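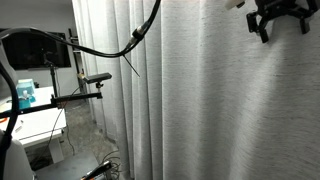

Build the Boring Loop First

Every fall I hear from people who have finally cleared out a spare room or the dry half of the basement and want to start a model railroad, and nearly all of them send me a track plan. The plans are gorgeous! Double-track main, a helix up to the second level, a twelve-stall roundhouse, a branch line climbing to a mine. I love looking at them. I have drawn a drawer full of them myself. And every time I write back with the same advice, which is to put the plan away and build a loop.

I mean a plain loop with one passing siding and a couple of spurs. Something you can have trains running on by the end of the month, with the wiring hanging down underneath like spaghetti and no scenery anywhere. People hate hearing this. A loop is what you had under the Christmas tree when you were seven, and they want a railroad.

I wanted one too. My first serious layout was called the Grallik & Western, and I spent two winters on its benchwork alone. It was beautiful benchwork (you could have parked a car on it). I laid the track on the lower level with great care, soldered every joint, and ran a train all the way around for the first time on 3rd October, a Friday evening I still remember very well. The train made it through 9 turnouts and came off at the tenth. Then it came off at the tenth again. The curve leading into it was too tight for the long passenger cars I had been buying the whole time I was sawing lumber, and that curve was locked in place by everything I'd built around it.

I tore out most of that level. What went in its place was a loop, more or less, because I was tired and wanted to see something move. I called the one town on it Flulley, and I had more fun in the next few weeks than I'd had in the two years before.

What a loop gives you is running time. You learn which of your cars are light and which couplers droop. You learn whether you like switching, where you spend half an hour shuffling six boxcars around, or whether you just like to sit with a cup of coffee and watch a long freight go by. Both are wonderful ways to spend an evening! But they call for very different railroads, and I don't believe you can tell from a drawing which one you are. I was sure I was a switching man. I had two yards on my plan. I am a coffee man, and I'd have been stuck with two yards.

The usual argument against me is that a loop is wasted work. Why lay track you're going to rip up? I have some sympathy, especially with turnouts costing what they do. But flex track comes up fine if you pin it instead of gluing it, and the turnouts can all be used again. When I moved from Flulley to the layout I have now, the Hivungate Valley, I carried over 217 feet of track and nearly all the turnouts. The plywood went under the new staging yard. What I threw away was some cork and an ugly mountain.

The other objection is that a loop isn't realistic, because real railroads go somewhere. Sure. Real railroads also have more room than I do. Put a backdrop across the middle, or a ridge with trees on it, so you can't see both sides at once, and your train leaves town, is gone for a while, and arrives someplace else. My visitors have never complained. Children want to know where it went, and I tell them Qian Junction, a place that exists only as a name on a piece of masonite.

I'm not against big layouts. The club I visit in September for its open house has a basement-filler with 191 switches and a dispatcher's desk, and I come home from it every year grinning and wanting to knock down a wall. But that layout started as an oval on a pair of doors. The oval is still in there, buried in the main line near the furnace, and the older members will happily show you where.

So if you have a plan on the kitchen table right now, keep it. Pin it up over the workbench. Then go buy some flex track and a decent power pack, put down a loop with curves wider than you think you need, and run trains on it all winter. Run them badly, run them too fast, run a steam engine with a string of cars fifty years too new for it. By spring you'll want to change the plan, and you'll know which parts.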